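Category: Perception / Grasp planning / Open tickets
3 min read

Ticket: edge proposals land on folds instead of hems
Component: Lullow (cloth perception), feeding Fang (planner)
Reported by: Kostberg integration
Status: reopened, 13 August 2019

Closed last week as "fixed by retraining." I don't buy it, so I'm reopening.

The original complaint was that Lullow proposes grasp points on rolled folds and labels them hem. Fang trusts the label, plans a pinch across one layer, and the gripper pose comes out wrong for what is really a doubled piece of cloth. The fix was 3000 extra training crops. The release note says hem precision improved. It doesn't say on which fabrics, and I couldn't find the split anywhere in Lulis.

I replayed 12 recordings against the new weights. On 9 of them the top proposal is still on a fold. All 9 are plain, single-color cloth. The patterned pieces come out fine, and I suspect the patterned pieces are where the reported improvement comes from.

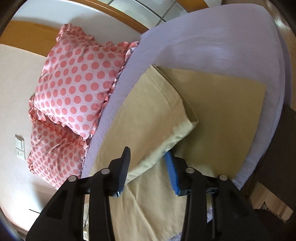 Replay input, khaki cloth on lavender sheet, jaws open. Hem with stitch line is at the upper right end of the folded section.

Lullow's first choice on this one is the bright rolled fold by the tip of the right jaw. The stitched edge, where two layers part and leave a dark gap, comes in second with a much lower score. My guess is that the model keys on brightness change. The fold catches the light and the panel next to it is in deep shade, so it gets a strong contour with no stitching anywhere near it.

Tried so far:

- Flattened the contrast before inference. Fold score drops, hem score drops with it. Ranking unchanged.
- Turned off lens correction, in case the resampling was smearing the seam. No change.
- Rolled back to the previous weights. Same ranking on this input, so I'd like to know what the retraining was supposed to have fixed.
- Raised the threshold in Fang. It now returns no grasp on 2 recordings, and I wouldn't call that progress.

Someone suggested masking out the ruffled pillows at the left. They don't show up in the top proposals, so I haven't bothered.

Needed from the perception side: the validation split by fabric type, and the raw edge map before scoring. Please don't close this again on an aggregate number.

Workaround at Kostberg: hem label ignored for plain cloth, grasp point picked by hand in the Lulis viewer.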